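Montecinos Bank surf perch fishery

The Montecinos Bank fishery is a shore-based recreational fishery for surf perch along the sandy coast north of Baltport. It is one of the friendliest ways to get into saltwater fishing, with no boat, no long cast and very little gear needed. The fish feed in the trough between the beach and the first sandbar, often close enough to reach from ankle-deep water.

Location and season

The fishing beach runs for 1575 yards, from the Ustumley jetty to the mouth of a small creek. Perch can be caught all year, but October is the month regulars look forward to most, when the summer swimmers are gone and the first swells carve fresh holes in the sand. The two hours before high tide are usually the best, and a rising tide at dawn can be fantastic!

Tackle and bait

Most anglers use a light spinning rod with 10-pound line and a sliding sinker. Sand crabs are the classic bait, dug right at the waterline, and soft-shelled ones get eaten first. The Gramar rig, a short two-hook leader named after the Baltport tackle shop where it was first tied, became popular because it stays straight in rolling surf. Small plastic grubs work too, especially in clear water.

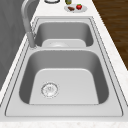
Perch are fine table fish, with mild white meat that flakes easily. They are best put on ice soon after the catch, then scaled and cooked whole or filleted the same day. Local cooks like them dusted with cornmeal and fried in a shallow pan.

The Perch Derby

The annual derby was started by Nesma Belkadi and Tuva Blomqvist, two school friends who wanted a contest that kids could win. It drew 48 entrants in its first year and has grown to more than 767. Hanane Kabbaj still holds the record for the longest perch, caught on a sand crab in water barely over her boots. Fish are measured on a wet board and released, and the junior division has its own stretch of beach next to the jetty.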